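Simulated tabletop manipulation: episode acceptance practice

Episode acceptance practice is the set of rules used to decide whether a simulated robot run may be kept in a training or test collection. It applies mainly to tabletop manipulation with two arms, where an operator or a control program moves virtual hands over kitchen and workshop objects.

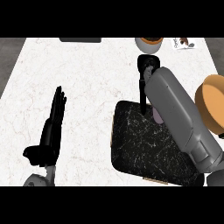
The practice covers three stages: checks on the world before the run, limits on the motion during it, and review of the record afterward. It does not cover the design of the task itself or the training of any model on the results. Written rules differ from one laboratory to another, but most follow the same order, and many borrow their terms from the Plorncombe rules, a short house standard first drawn up by Zineb Benjelloun for internal use and later passed to other groups.

Scope and terms

An episode is one continuous run, from the reset of the world to the stop signal. A working arm is any arm that the task requires to touch an object. An idle arm is one that the task does not require to move. Distractors are objects that are present but play no part in the task. The support surface is the table or counter on which the objects rest; boards and trays placed on it count as objects, even when the task uses them as a place to set things down.

Checks before the run

At reset, every object is allowed to settle under gravity before recording starts. An object that is still moving, or that overlaps another solid body, voids the reset. Overlap is tested on the collision shapes and not on the visible surfaces, as the two often differ on thin rims and rounded corners. Mass, friction and scale are read from the object library and written into the episode header, so that a later change in the library does not silently change the meaning of old records.

Distractors may be placed anywhere on the support surface, including near its borders, where the view may show only part of them. The Plorncombe rules require that no distractor be placed within the swept volume of a working arm unless obstacle avoidance is part of the task.

Motion limits

Joint speed and torque limits in simulation are set to those of the physical arm. Raising them to make a task easier is treated as a fault, and episodes recorded this way are withdrawn. The same holds for contact stiffness. A hand that passes into a board or counter, even for a single time step, is marked as a penetration event. The Plorncombe rules permit 2 such events per episode if neither involves a grasped object; the Plindosell profile, a stricter version, permits none.

Idle arms are held in a stated rest pose. The pose must keep the hand clear of the support surface and out of the path of the other arm. A drifting idle arm is a common cause of rejection, because a learned policy may copy the drift.

Grasp rules

A grasp is counted when opposing surfaces of the hand are in contact with the object and the object moves with the hand. Contact alone is not enough. Some simulators offer an attachment aid, in which the object is fixed to the hand once contact is made. The aid is allowed for early trials – mostly to test scripts and camera placement – but its use must be declared, and episodes recorded with it are stored apart from the rest.

Where the forearm or hand hides the object from the main view, the state log decides whether the grasp is valid. Reviewers may not accept or reject a hidden grasp on the image alone.

Review after the run

Each record is replayed from its logged commands. If the replayed object positions leave the tolerance band, the episode is rejected as not repeatable. Records that pass are then viewed by a person. The review form developed by Zineb Tawfik asks for a verdict, a fault code and the initials of the reviewer. Disputed episodes go to a second reviewer, who does not see the first verdict.

In the Kondex collection, 2,717 episodes were reviewed under this form. The most frequent fault codes were early stop, unsettled reset and idle arm drift.

Versions and tools

The Plorncombe rules are at version 3. The Helmy checker, a command-line tool, reads episode headers and reports missing fields, but it does not replay motion. Version 3 added the requirement to log the simulator build and the random seed. Records made under earlier versions remain valid if the seed can be recovered from the run log.

See also: collision shape; rest pose; teleoperation; replay test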